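Jullovik Tabletop Objects
README, release 9

What this is

Jullovik is a small set of recordings of everyday objects laid out on a covered table. It was put together for people who work on recognizing and sorting household things and who need ordinary items in ordinary positions – lying down, turned at an angle, or pushed toward the back of a table where they are harder to reach.

The release holds 980 clips. Each clip has one layout, and each layout has its own line in layouts.csv. Clips that failed the check for focus or brightness were removed and their numbers were not reused, so there are gaps in the numbering.

The objects

The object list has 50 entries. Most came out of kitchen drawers, desk drawers and a box of toys. They were picked to differ in shape and size, and nothing was bought to match anything else. Drink cans, wooden rods, small blocks and rubber ducks are all on the list. Sharp items and glass were left out.

Every entry in objects.csv has a short name, a material and a size class (small, medium or long). The material column is filled in by hand. Where we were not sure, it says "unknown" and should be left that way.

The table and the screen

The tabletop is covered in deep teal fabric with a short pile. A folding screen with woven beige panels in light wooden frames stands across the back. The fabric keeps round things from rolling away, and the screen hides the rest of the room.

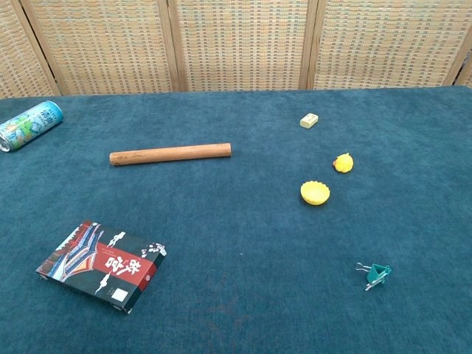
Fabric like this shows marks. Patches look lighter or darker depending on which way the pile was last brushed, and the pattern changes from one clip to the next. Do not use tone alone to separate objects from the background. Users of the earlier Sondov release, which had a plain gray sheet, should expect their old thresholds to fail.

Layouts

Objects were placed by hand. The written instructions were short:

Leave at least one finger's width between objects.
Do not line things up with the edge of the table.
Long objects may point in any direction.
Cans may stand or lie on their side.
Put everything back in the box before starting a new layout.

An object that is only partly in view still counts as present. It is marked "partial" in layouts.csv.

Known problems

The short names "rod" and "dowel" were both used in the first 85 layouts. They mean the same entry. The Ostapchuk conversion script merges them, but the raw files still have both.

Labels on cans are often turned away or too small to read. We did not record brands.

Duck and block are both in the small class, and annotators sometimes swapped their rows. If you find a swapped row, send the layout number and we will fix it in the December update.

Files

clips/ – the recordings
layouts.csv – one line per layout
objects.csv – one line per object
CHANGES.txt – corrections since the last release

Use

Free for research and teaching. Please keep this README with any copy you pass on. The set is hosted on the Taseo server, and the checksum file is in the same folder.

Last edited 11th November.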